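Astorero Room Contents: README

Version 1.3
Maintained by Precious Padilla

Contents
What this is
What is in the download
How a room is recorded
Shelves and footwear
Seating and side tables
Small items and cords
Known problems
Changes
Terms of use
Contact

What this is

Astorero Room Contents is a set of written records of ordinary sitting rooms, lounges and waiting areas. Each record lists the furniture in one room, where each piece stands in relation to its neighbors, and what has been left on it or put away in it. There are 467 rooms and 3829 item rows in this version.

The records were made for people who work on storage and tidying: furniture planners, people who write care instructions for shared rooms, and anyone who needs to know what ends up on a side table over a normal day. The first batch was collected for Gasent, a shelving layout project. Gasent only needed shelves, so the older records are thin on everything else. From version 1.1 on, the whole room is covered.

Nothing in the records says who owns an item or who put it there. If a pair of shoes is on a shelf, the record says it is on the shelf.

What is in the download

rooms.csv has one row per room. Columns are room_id, floor_type, wall_color, baseboard_color, session (morning, afternoon, evening) and notes.

items.csv has one row per item or per group of items that belong together. Columns are room_id, item_id, name, color, material, rests_on, next_to, group and sure.

names.txt is the list of allowed item names. Please read it before you search. Slide sandals are under "slide sandal" and nowhere else. "Slipper" is kept for soft indoor shoes with a closed toe.

old/ holds the Gasent records in their first form. They are there so that earlier counts can be checked. Don't mix them with items.csv, as the same shelves are in both.

All files are plain text in UTF-8, with commas between fields and double quotes around any field that has a comma in it. Blank means not recorded. It does not mean none.

How a room is recorded

The recorder starts with the floor, then takes the pieces of furniture along the walls from left to right, then whatever stands away from the walls. Loose items come last and are tied to the piece they rest on through the rests_on column. An item on the floor has "floor" in that column.

Color is given in everyday words: white, cream, beige, light gray, gray, black, light wood, dark wood. There was a longer list at first, with 19 shades. Two recorders working on the same room rarely agreed past the basic color, so the list was cut.

Material is filled in only when it is plain from looking. Wood means it looks like wood. We don't try to tell solid wood from veneer. Metal is the same. Fabric covers all upholstery except leather.

The sure column is "y" or "n". It goes to "n" when part of the item is hidden or when the recorder had to guess at the name. Rows with "n" should be left out of any count you plan to publish.

Shelves and footwear

Open shelves hold shoes in more of these rooms than we expected when the list of names was drawn up. Slide sandals are the most common kind, and they cause the most trouble in the rows. They get put down one at a time, with space between them, and the matching one may be on another shelf or in another room.

The rules are as follows.

Two sandals of the same kind side by side and touching, or nearly so, are a pair. They get one row, and group is "pair".

A sandal standing apart from the others is a single, even when there is a likely match farther along the shelf. It gets its own row, and group is "single".

Color differences are recorded when they can be seen. Three white sandals on one shelf may be from the same set with one of them a bit grayer than the rest. In that case the grayer one is still "white", and the difference goes in the notes.

Shelves are numbered from the top down. If the top of the unit can't be seen, numbering starts at the highest shelf that can, and the room note says "top not seen".

A shelf with one small thing on it is not recorded as empty. The thing gets a row. If it can't be named, it is entered as "small object" with its color, and sure is "n".

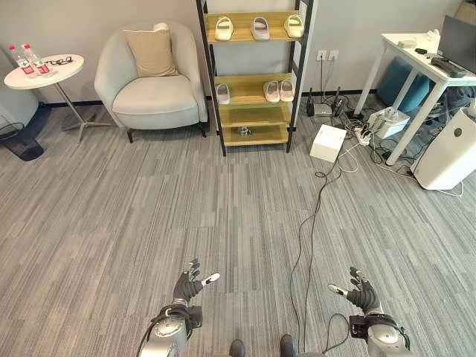

Paavo Kallio wrote in after version 1.2 to say that the pair rule was too strict for footwear. In his view, anyone tidying a shelf of white slides will treat them as pairs no matter how far apart they stand, and a count of singles makes the shelf look messier than it is. He asked for a second column that gives the likely number of pairs on the whole unit.

We talked it over and left the column out. Left and right are hard to tell on a plain slide, and sizes are harder. A recorder who sees singles spread along a shelf would have to guess which go together, and the guess would then sit in the file looking like something that was checked. Anyone who wants a rough figure can add up the rows for a unit and divide. We did take his other suggestion, which was to record the direction the toes point. It is in the notes field as "toes out", "toes in" or "toes side" for rooms added in version 1.3.

Shelving units themselves get one row. The frame and the shelves are often different materials, so the material field may hold two words, frame first. "Metal, wood" with color "black, light wood" is a unit with black metal rails and light wooden shelves. This is the most frequent combination in the set.

Seating and side tables

Armchairs are entered by back shape where it is clear: tub, wing, straight or other. A tub chair has a rounded back that runs into the arms. Legs are recorded as short or tall with a color. Cushions get their own row, with the chair in rests_on, even when they seem to match the upholstery. Cushions move around. Several rooms were recorded in more than one session, and the cushion is often the only thing that changed.

Side tables are entered by the shape of the top (round, square, other) and the base (pedestal, legs, box). Items on a side table are listed one by one. Water bottles have a row each. The cap color and label color go in the notes. We don't record how full a bottle is, and brand names are left out of the set.

A chair and the table beside it are linked through next_to. The link is made only when a seated person could reach the table without getting up. In long waiting rooms that leaves some tables with no link at all, and that is correct.

Small items and cords

Cords were left out of the first version and were missed at once. People planning where to put a table need to know what is already trailing down to the floor. They are now entered in one of three ways:

"cord, loose" for a cord lying on a surface or on the floor, coiled or tangled, with both ends free or out of sight

"cord, in use" for a cord that runs from a wall outlet to something

"cord, bundle" for several in-use cords that can't be told apart

Outlets are entered as part of the wall. Outlets mounted next to each other get a single row with the number in the notes.

Wastebaskets are entered by material or make: mesh, solid, wicker, other. Contents are not recorded.

Floor type is in rooms.csv. For carpet, the note gives the color and the pattern, such as plain, streaked, checked or figured. Rugs on top of a carpet are items and belong in items.csv.

Known problems

13 rooms have no wall color. The notes were lost before they were typed up.

Evening sessions are few. Lounges fill up in the evening and we didn't record rooms with people sitting in them.

The name "stool" was used for both footstools and seats until version 1.2. Older rows have not been fixed.

Shelves with doors are entered as closed units, and their contents are blank. Don't read this as empty.

Most of the rooms are in shared buildings. If you need private homes, the Sastry lists are a better fit, and their column names are close enough to ours that the two can be joined with a little work.

Changes

1.3 Toe direction added for footwear. Cord names settled. Spelling of "baseboard" made the same everywhere.

1.2 Cushions split from chairs. Pair rule written down.

1.1 Whole rooms instead of shelves only. Room notes added.

1.0 Gasent shelves.

Terms of use

Free to use and share with the name of the set and the version number. If you change rows and pass the files on, please say which ones. The planning tool Parkero reads items.csv directly, but it expects the column order given above, so keep it if you plan to load your copy there.

Contact

Send corrections to Precious Padilla with the room_id and item_id in the subject line. Corrections go in with the next version.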